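Why Clothes Make Fluff

Materials at Home, part 4

Fluff is made of fibres. A fibre is a very thin thread, much longer than it is wide. Nearly all cloth is made from fibres, and all cloth loses some of them as it is used. The loose ones are called lint.

Where fibres come from

Cotton fibres grow around the seeds of the cotton plant. Wool fibres grow on sheep. Polyester fibres are made in factories, where melted plastic is pushed through tiny holes and cools into threads.

Cotton and wool come in short lengths. To make yarn, a machine pulls the short fibres side by side and twists them. The twist presses them together, and friction stops them from sliding apart. Friction is the force that acts when two surfaces rub.

Why fibres come loose

Twisting does not trap every fibre. Some have an end sticking out of the yarn. When the cloth is rubbed by a chair, a coat or another piece of clothing, the loose end is pulled. After enough pulls the whole fibre slides out or snaps.

Knitted cloth is made of loops and often sheds more than tightly woven cloth, as the yarn can move about more. Brushed cloth, such as fleece, has had its surface scratched on purpose to raise the fibre ends. It feels soft and it sheds.

Why lint sticks to things

Two things hold lint on a surface. The first is tangling: a loose fibre hooks around the fibres of another cloth. The second is static electricity. When two materials rub together, tiny charges can move from one to the other. Opposite charges attract, so the lint is pulled towards the cloth. Static is stronger in dry air.

A lint roller uses glue. The glue grips the fibres more strongly than the cloth does, and they lift away when the roller moves on.
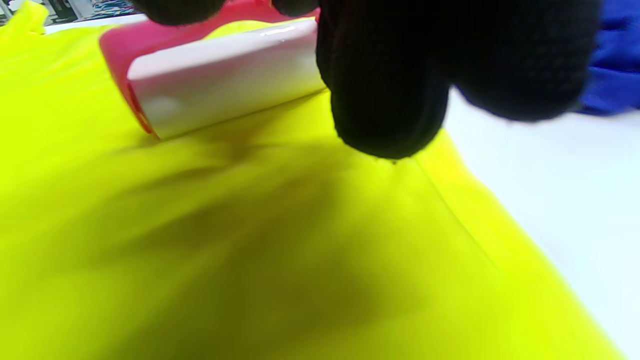

A lint roller on bright yellow fabric.

Why you notice some lint and not other lint

Lint shows up when its colour is different from the cloth behind it. Dark fibres are easy to see on yellow and hard to see on black. Both cloths may be carrying the same amount.

Folds change what you see as well. The top of a fold catches more light than the hollow beside it, so one piece of cloth can look like several shades.

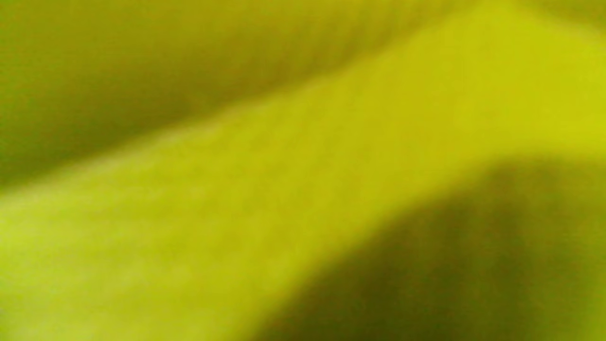 Grigaitė asks whether washing a jumper gets rid of its lint for good. It does not. Washing removes fibres that are already loose, but the rubbing in the machine loosens more.

Try it

You need 3 old socks of different materials and some sticky tape. Press a fresh strip of tape onto each sock 5 times, in a new place each time. Stick the strips on white paper and compare them. Which sock shed the most?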